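Regional Visitor Levies and Small Accommodation Operators: A Stakeholder Consultation Study

Group project report, Public Affairs Practice
Prepared by Si-eun Koo, Gyu-bin Sun, Ye-rin Yoo and Eun-seong Ma
Supervisor: Jin-sol Myung
Submitted October 6, 2020

1. Background

A visitor levy is a charge added to the price of overnight accommodation and set aside for tourism purposes. Where levies exist, they are usually collected by the operator and passed on to a council or a regional body. Large hotels can absorb the administrative work. Operators with only a few rooms often do it by hand, in the evening, after the last guest has checked in.

The project examined how small operators would respond to a proposed levy in a coastal shire and how the consultation on it had been run. The client was Workonent, a consulting practice engaged by the shire to review its submissions process. The shire is not named in this report at the client's request.

2. Scope

The study covered bed and breakfasts, farm stays, caravan parks and self-contained cottages. Hotels with a restaurant licence were left out, as were properties let for fewer than two months of the year. The legal basis of the levy was outside the scope. We did not model visitor demand.

3. Method

Interviews were conducted by telephone. The original plan, written in April, assumed travel to the shire and face-to-face meetings, and the interview guide had to be shortened once this was ruled out. Each call followed the same order: the operator's business, awareness of the proposal, contact with the shire, and views on rate, collection and spending.

We approached 38 operators from the shire's accommodation register and 36 agreed to be interviewed. Both of the others had sold their businesses. Notes were typed during the call and coded by two members of the group working separately. Where the codes differed, Ye-rin Yoo read the notes and made the final decision.

Coding was done in Zuseo, a text analysis package licensed to the faculty. Its export function drops paragraph breaks, and the notes had to be reformatted before the second round.
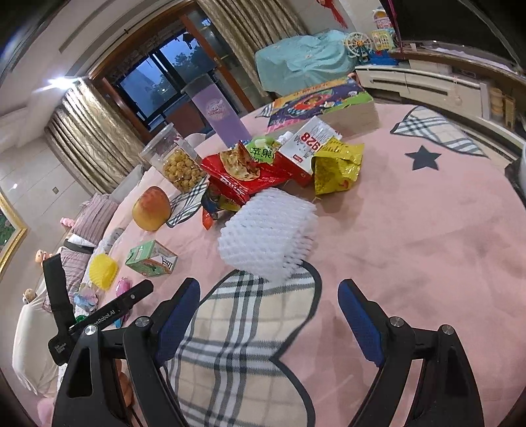 Written submissions were handled differently. The shire supplied them as scanned pages with names removed, and they were sorted by type of business and by the section of the discussion paper they addressed. Submissions that addressed no particular section were placed in a general category and read last.

4. Findings

4.1 Awareness

Most operators knew that a levy had been proposed. Few could state the rate or say who would receive the money. Several had confused it with the existing marketing contribution, which appears on the rates notice under a similar heading. The discussion paper explains the difference in an appendix.

4.2 Collection

Collection drew more comment than the rate. Operators who used Bruvus, the booking system most common in the shire, expected the levy to be added automatically. The system allows a fixed charge per booking but does not allow one per guest per night, and the discussion paper proposed the latter. Operators taking bookings by telephone had no system to change and were less concerned.

Caravan parks raised the position of long-stay residents. The draft exempted stays of more than a set number of nights but did not say whether the exemption applied from the first night or only after the threshold was passed.

4.3 Use of funds

Operators wanted the money spent on toilets, signs and road maintenance. The discussion paper put promotion first. Inland operators doubted that they would see any benefit under either approach.

4.4 The consultation

The shire held its information sessions during the school holidays, when operators were at their busiest. The online form timed out without saving. Operators who had attended a session described the staff as helpful and well prepared.

5. Limitations

The register is voluntary, and properties let only through online platforms are under-represented. Telephone notes lose tone and some detail. Gyu-bin Sun has a relative who operates a cottage in a neighbouring shire and took no part in coding the section on collection.

6. Recommendations

The shire should publish a one-page statement of the rate, the collecting party and the receiving body, separate from the discussion paper.

The charge should be tested against the booking systems in local use before its form is settled.

The long-stay exemption should be redrafted with a worked calculation.

Future sessions should be held outside school holidays, with at least one inland.

7. Acknowledgements

We thank the operators for their time, and the staff of the shire's economic development unit for access to the submissions. The interview guide and the coding frame are held by Eun-seong Ma and can be supplied on request.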